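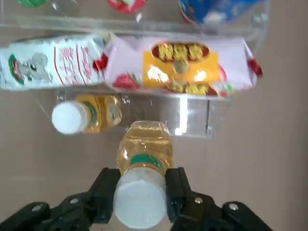 4. Filling the reservoir and first start

Read this section all the way through before you plug in the Clikero humidifier. The steps are the same for the tabletop and the floor model except where noted.

Before you begin

Remove the foam ring from the base and the strip of blue tape from the float. The unit will not run with the tape in place. Keep the foam ring if you plan to store the humidifier over the summer.

Place the base on a flat, level surface at least 15 inches from the wall. Do not set it on carpet, on a radiator cover, or on a shelf directly under a cabinet. Mist that settles on wood every day will leave a mark.

You will need:
Distilled or demineralized water
A clean, soft cloth
The Tunda wick cartridge (packed in the side pocket of the carton)

4.1 Fitting the wick cartridge

1. Take the cartridge out of its bag. Rinse it under cold running water for 2 minutes.
2. Let it drain. Do not squeeze or wring it.
3. Find the notch on the lower rim of the cartridge and line it up with the rib inside the base.
4. Lower the cartridge and press down on both sides until it sits flush. If it rocks, lift it out and turn it until the notch drops over the rib.

Note: A new cartridge may give off a faint papery smell the first day or two. This goes away with use.

4.2 Filling the reservoir

1. Lift the reservoir straight up by its handle and carry it to the sink.
2. Turn it upside down and unscrew the cap counterclockwise.
3. Fill to the line marked MAX. The tabletop model takes 162 fluid ounces. The floor model has a second line higher up, marked F, and may be filled to that line.
4. Screw the cap back on by hand. Check that the gray gasket lies flat all the way around. A twisted gasket is the usual cause of a leak under the base.
5. Turn the reservoir right side up over the sink and hold it there for a few seconds. A drop or two from the valve is normal. A steady drip means the cap is cross-threaded. Take it off and start again.
6. Wipe the outside dry and lower the reservoir onto the base.

You will hear bubbling as the base fills. Wait for it to stop before going on.

CAUTION: Never pour water into the base or the mist outlet. Water in the air channel can reach the fan and damage it.

CAUTION: Do not add oils, perfume, vinegar, or water treatment drops to the reservoir. They attack the gasket and are not covered by the warranty.

If you fill from store-bought bottles, use them soon after opening and keep them capped between fillings. Softened tap water is not a substitute for distilled water. The salt in it shortens the life of the wick.

4.3 First start

1. Make sure the control dial is set to OFF.
2. Plug the cord directly into a wall outlet. Do not use an extension cord.
3. Turn the dial to LOW. The green light comes on and the fan starts.
4. Leave the unit on LOW for 9 hours so the wick can soak through evenly. Very little mist will show during this time.
5. Turn the dial to the setting you want.

For a bedroom with the door closed, LOW is usually enough overnight. If the windows fog or feel wet in the morning, turn the unit off and open the door for a while before using it again.

4.4 Refilling

The red light comes on when the reservoir is empty, and the fan shuts off by itself. Turn the dial to OFF before lifting the reservoir. Empty any water left in the base if the unit has been standing unused for more than 2 days, then refill as in 4.2.

Do not move the base while there is water in it. Floor model owners should lock both front casters before lifting the reservoir, as the base is light once the weight is off.

4.5 If it does not start

No lights: Check the outlet with a lamp. Check that the reservoir is fully seated, as the safety switch is under its left corner.

Red light with a full reservoir: The float is stuck. Unplug the unit, lift off the reservoir, and move the float up and down with a fingertip. Look for leftover tape.

Green light but no fan: Unplug the unit and contact Plidberg customer service. Do not open the base.

Replacement caps, gaskets, and wick cartridges are sold through Vanhove parts dealers. Have the model number from the underside of the base ready when you order.

Cleaning and descaling are covered in Section 5.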